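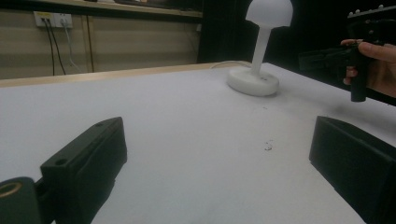
Can a robot tidy a desk without help yet?

Only in part. Policies trained on this data can move a single rigid object across a clear surface most of the time. Chores that involve a cord, a cloth, a lid or a second object in the way still fail too often to run without a person nearby.

Ollton Desk Chores
Data card and usage notes

Summary

Ollton Desk Chores is a set of human demonstrations of light household work at table height, recorded with hand-held grippers. It was collected to measure how far current imitation learning gets on chores that look easy and take a person a few seconds. The release contains 374 demonstrations across 18 chores, together with the evaluation protocol and result tables from the Brollmont arm pair.

The set is small by design. It is meant for fine-tuning and for comparing methods under a fixed budget. Training from scratch on it alone gives poor results and is not a supported use.

Chores

The chores fall into four groups. Names in brackets are the folder prefixes.

Relocate (rel): move a lamp, cup, book or tray to a target area.
Orient (ori): turn an object to face a given direction, or stand it upright.
Clear (clr): remove objects from an area and put them in a bin or on a tray.
Cord (crd): move an object with a cable attached, or route the cable along the back of the table.

Relocate and orient were recorded with one or two grippers, depending on the object. Clear and cord always use two. Object lists for each chore are in objects.csv.

Collection

The operator holds one gripper in each hand and works at a table with a light-colored top surface. Each gripper has two fingers and is opened and closed by the operator's grip. Views are recorded from the grippers and from the operator's head. All streams run at 60 frames per second and share one clock.

Operators were told to work at their normal speed, to avoid touching the object with bare fingers, and to finish a chore even after a bad grasp. Recoveries were kept. If an object fell off the table, the recording was stopped and marked void; void recordings are left out of the release but counted in void_log.csv.

The table was wiped at the start of each session and not between recordings. Small marks and specks on the surface are therefore common and change over a session. We did not mask them. One early policy learned to use a scratch as a landmark, which we found when the board was turned around and success on rel_03 dropped to zero.

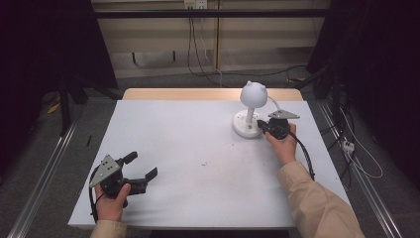
Figure 2. Two-gripper work on a lamp: the fingers of the right gripper press against the edge of the round base while the left gripper is held open above the board.

Why lamps are hard

Lamps appear in all four groups and account for a large share of the failures. The base is usually wide and low, so a top-down grasp has little to close on. The stem can be gripped, but a light lamp tips when lifted by the stem with any sideways motion. People tend to switch between pushing the base and lifting by the stem within one demonstration, and policies copy the average of the two, closing the fingers at a height where there is nothing to hold.

The cord adds a second problem. It pulls on the lamp once the slack is used up, and none of the baselines react to that pull. White cords on a white surface are also tracked badly by the segmentation model used in preprocessing. The cord masks in crd_* should be treated as noisy.

Evaluation

Each chore is attempted 40 times by each policy, with start positions drawn from a fixed list. An attempt succeeds if the object rests inside the target area, in the right orientation, with both grippers released. There is a time limit per chore, set to three times the median human duration. Partial credit is reported in a separate column and is not included in the headline number.

Relocate passes on most attempts for rigid objects without cords. Orient is somewhat lower, with most errors coming from late release. Clear degrades with every object added: the first is usually handled well and the last is often pushed off the target area. Cord is the weakest group. The best baseline completes fewer than half of its attempts, and it takes much longer than a person on the ones it does complete.

The Srisuk baseline uses the gripper views only. The Presadport baseline adds the head view and does better on clear, where the policy has to know what is left on the table. The extra view makes no measurable difference on relocate.

Known issues

Head view: the operator's sleeves and forearms cover part of the table in many frames. There is no equivalent when an arm runs the policy.

Gripper width is missing at the start of several ori recordings. Loaders should fill forward from the first valid value.

Background cables and power strips are present in many recordings and were not cropped out.

crd_02 and crd_05 overlap in definition. They will be merged in the September update, and the old folder names will remain as aliases.

Out of scope

Nothing in the set covers wet work, hot objects, glassware or work near people. Success rates here should not be quoted as evidence that a system is fit for unattended use in a home or on a shop floor. Table height, lighting and surface were held nearly constant, and we have seen large drops from changing the surface alone.

Files

demos/ one folder per demonstration, prefixed by chore
eval/starts.csv fixed start positions
eval/results.csv one row per attempt
objects.csv object list by chore
void_log.csv stopped recordings with reason codes
tools/check.py verifies clocks and missing fields; run it before training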